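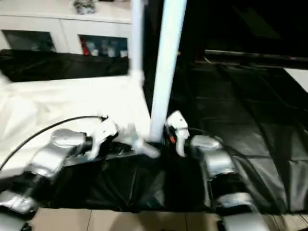 Wirken Two-Arm Bench Kit for student teams

Product code: WK-17
Supplied by: Stikia
Status: in stock, school orders only

The Wirken kit is a pair of matched arms with grippers, sold to secondary schools and clubs entering the Jinisine household tasks competition. It comes assembled. Students do the cabling, calibration and programming themselves. No soldering is needed.

The kit meets the current Jinisine rules for arm count, reach and stop switch. Teams may change the finger pads and the wrist brackets. Changes to the joints put the entry in the open class.

What is in the box

Two arms, left and right, silver and black finish
Two grippers, white brackets
Two wrist cameras with leads
One head camera and mast
Controller, power supply and stop switch
Cable ties and spare pads
Printed workbook, 17 lessons

Specifications

Reach, each arm: 1000 mm
Controller log: 1000 entries before the oldest is overwritten
Warranty: 2 years, parts and labour
Supply voltage: 230 V, Australian plug

The mast is not included in the reach figure. Teams that need a longer mast should ask before ordering, as the head camera lead is a fixed length.

Furniture task

The second half of the workbook follows the Jinisine furniture task, in which both arms work on a light chair. Lessons are written for pairs, one student on the arms and one on the stop switch. Put down a ground sheet before starting and tape the edges if the floor is tiled. A chair on its side gives the grippers access to the legs and the underside of the seat. Keep the cables on the outer side of each arm and leave enough slack for full wrist rotation.

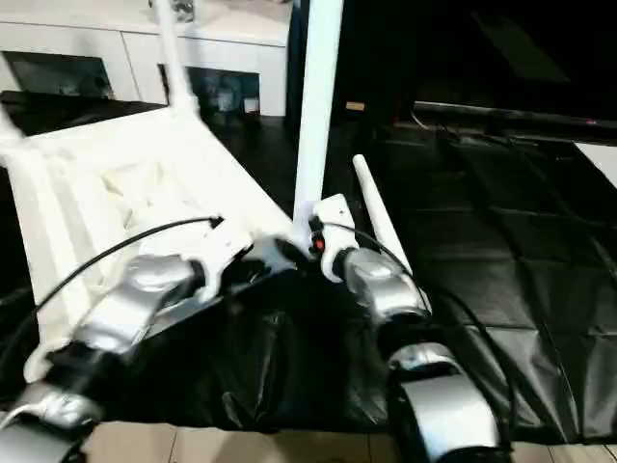

Wrist cameras and finger pads

Each wrist camera looks along the fingers towards the grip point. Use this view for the final approach and the head camera for everything before it. Pale, smooth parts can wash out under ceiling lights. Lock the exposure at the start of a session and record the setting in the team log.

Black pads are fitted as standard. On a round part with a step in its diameter, set the fingers at the step and close slowly. Check the pads for wear after each session and replace them in pairs.

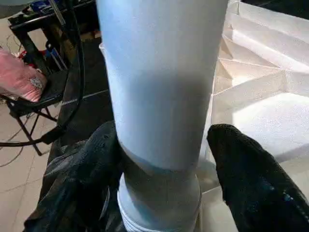 Wrist camera view, both fingers closed on a stepped cylinder.

Ordering

Orders for the March term intake are closed. Orders for the next intake close on 23rd June. A school purchase order is required. Freight is quoted separately.

Spare parts are held by Bolger and can be ordered without a kit. Quote the product code and the side (left or right), as the elbow housings are not interchangeable.

Technical contact: Warrick Mahuika, school orders desk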